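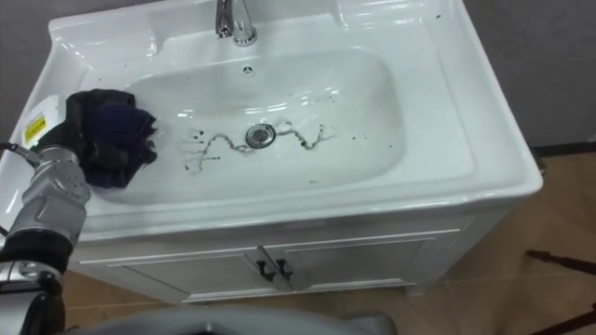 Dirt in wavy streaks on either side of the drain, a few spots out on the rim, and a dark cloth at the upper left of the bowl.

Posted in: Home Skills > Course Handouts > Bathrooms
April – by the Rurkesex evening course tutor

Handout 2: The Washbasin

Welcome back, everyone, and thank you for the lively discussion on Tuesday about whether a basin should be cleaned before or after the mirror. (I say after, because the mirror drips and so do I, but I was glad to hear the other side argued so well.) This handout covers the basin itself, which we rushed through at the end when people were already putting on their coats. Bring it with you next time, as we'll be using the practice basins at Rivuneck and I'd like everybody to have had a proper read first.

Start by looking. I know that sounds like the sort of thing a tutor says to fill a page, but a white glazed basin is a shiny thing under a ceiling light, and the reflections will happily hide a smear from you. Move your head from side to side, or crouch a little, and the marks show themselves. The floor of the bowl gets all the attention, and meanwhile there are small dark spots sitting up on the flat rim, in the back corner, where the eye never seems to land.

Next, the loose dirt. If there are specks of grit, get them out before you do any rubbing. Run a little water and let it carry what it can to the drain, or lift the bits with a damp cloth, folding the dirty part inward as you go. Grit under a cloth can scratch, and I would much prefer you spend another minute here than lean on it and hope.

Then the washing, which I teach from the top down:

The rim first, all the way around, including the strip behind the faucet. Wide flat rims with rounded corners are kind to the person cleaning them, so there's no excuse for skipping a side.

The walls of the bowl second. Use long, overlapping strokes and follow the curve where the wall meets the floor. Go around the overflow hole as well. If it has a chrome cover, a corner of cloth wrapped over your fingertip does nicely.

The floor of the bowl third, working toward the drain. For streaky dirt, wet it and give it a moment to soften, then wipe across the lines as well as along them. I was taught only to go along them, years ago, and spent far too long on every sink I met.

The drain last. Things collect at the edge of the metal and in the slots, so finish there and rinse your cloth well afterward.
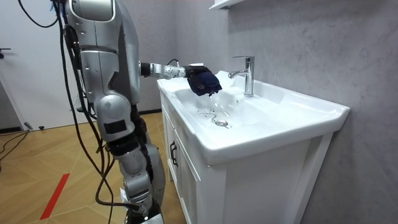
Water droplets falling into the bowl under a dark glove, with a few wet streaks to the left of the slotted drain cover.

A word about water, as somebody asked. You need less than you think! A cloth that has been wrung out will pick dirt up, while a sopping one mostly pushes it around and then drips down the front of the vanity. Wring it over the bowl, low down, so that the drops land where you want them. For rinsing, of course, be as generous as you like, and send the water around the sides of the bowl as well as down the middle.

On products, we use plain dish soap for the first pass. The course cupboard also has a 570 ml bottle of Dusis cream cleaner for stubborn marks – a small dab on the cloth is plenty, and please put the cap back on. Read the label first, and rinse thoroughly.

Finish with a dry cloth on the chrome. A single-lever faucet takes hardly any time, and it does lift the whole room. While you're there, wipe the cabinet doors near the handles. If the doors have raised panels, run the cloth along the edges, where dust likes to settle.

For next time: clean one basin at home using the order above, and jot down anything that gave you trouble. Old limescale will get its own handout (number 4), so don't fight with it yet. Please also bring 2 cloths, one for washing and one for drying, in different colors if you have them.

Rurkesex Home Skills, Theodorakopoulos Building | Contact the course office | Back to top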